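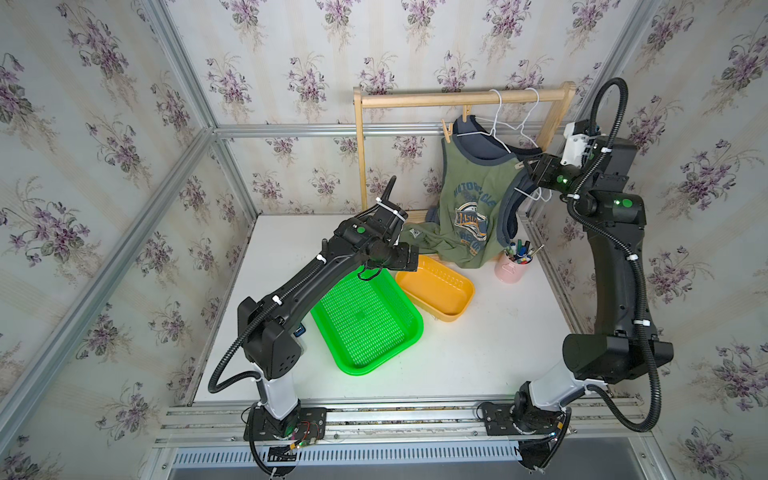 Violet-patterned wallpaper on three sides of a small workcell with two black robot arms.

**Hollel council changes rules on empty home premium**

Owners of long-term empty homes in Hollel will have 31 days to report a change of use under revised council tax rules that take effect in January. The present limit is 57 days.

The change applies to any dwelling that has stood unfurnished and unoccupied for 12 months or more and is charged the empty home premium. An owner who moves in, lets the property or completes a sale within the new period will have the premium removed from the date of the change. Where notice is given late, it will be removed only from the date on which the council receives the form.

Homes being actively marketed remain exempt for up to one year. The exemption starts on the date of the first listing, and a switch of agent does not restart it. Owners must supply a dated copy of the sales particulars and, if asked, the signed agency agreement.

Inherited property is treated separately. No premium is charged until probate has been granted, and the one-year exemption then runs from the date of the grant.

Hrefna Juhl, a conveyancer at Hopkin, said sellers should check who is to send the notice before contracts are exchanged. "The solicitor does not always do it - the duty sits with the owner named on the bill," she said.

The council holds records of over 34 dwellings in the Plollari ward that are charged the premium at present. Bills for these addresses will be reissued with the new wording, and the account number will stay the same.

Forms can be sent online or handed in at the Wustetti Street office, which closes at 4 pm. Appeals against a decision must first be made to the council in writing.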